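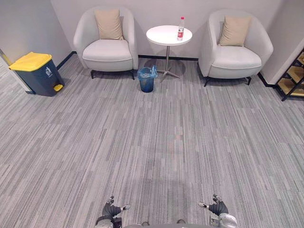 The quiet corner, second floor

Gallery, posted 19 July 2019

We moved into the Zadville building in January with 26 desks and nowhere to sit that wasn't one of them. The quiet corner is the answer, or at least it is what was left of the budget once the desks had been paid for. It has two armchairs, one table and a house rule about phone calls that lasted until lunchtime.

The armchairs
Tub chairs in a very pale fabric, chosen from the Halvorsen catalogue by people who don't drink coffee. They wrap round you nicely and are surprisingly hard to leave – several meetings have overrun on that account. We are told the covers can be cleaned. We'll see.

The cushion
Beige. There was a long discussion about mustard.

The side table
Round white top, one metal leg, four-pronged foot. Room for a bottle of water and a phone, or a laptop if you like living dangerously. Bestow delivered it to the wrong floor first, where it was much admired and took 2 weeks to get back.

The carpet
Long streaky planks in several greys, all running towards the wall. The fitter said the pattern would hide marks. It hides some of them.

The wall
Light grey, with a black skirting board. A picture has been promised. So has a plant, but the last one we had from Skilla came with instructions longer than the lease.

Next gallery: the kitchen, once somebody has done the washing up.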